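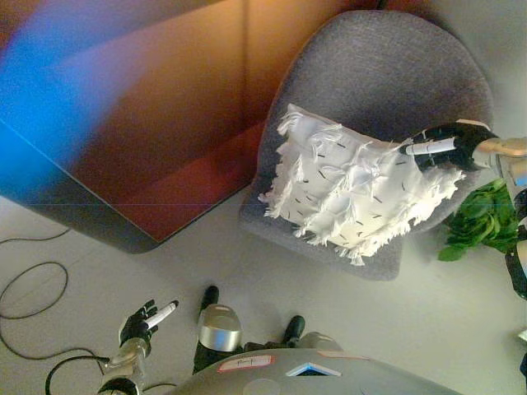 Bernice Ackah wrote in to say we were too hard on furniture protection plans last time, and that the 119 pounds she paid for hers bought five years of not worrying about coffee. Fair enough. Peace of mind is worth something, and we can't tell her what. We can tell her what the paper says, as she was kind enough to send us a copy.

The plan is sold by Jistex and run by a firm called Felliton, whose name first turns up on page 6. It covers "accidental staining from a single identifiable event". So one dropped mug is in. A seat that has slowly gone grey from people sitting on it is out, and that's how most chairs we know have got dirty. You have 15 days to report a stain, and you must not have tried to clean it with anything except the kit supplied. Who leaves red wine on a chair while they look for the right bottle?

Then there's the word "repair". Felliton can send a technician, send you more cleaner, or offer vouchers. It chooses, you don't. If a part is replaced and the new fabric is a slightly different shade, the plan counts that as settled. 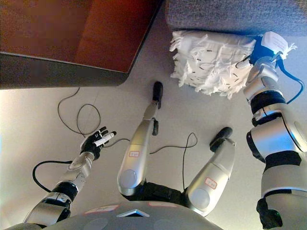 Floors need their own cover. Most furniture plans leave them out.

We asked readers in July to tell us how their claims had gone, and 313 of you answered. Plenty were happy. But a good number of the happy ones had never made a claim, and that tells us more about the sales chat than about the cover. The grumbles were mostly over wear and tear, and over who decides what counts as it.

Acheampong, the only shop we rang that doesn't sell a plan, said it would rather knock a bit off the price. Kundotum said its staff are trained to explain the limits at the till. Perhaps they are. Ours got as far as "it covers everything" before the card machine came out.

Before you sign, look at your home contents policy, which may already include accidental damage. Ask for the full terms and read the exclusions first. And if you're told the price is only good for today, go home and have your tea.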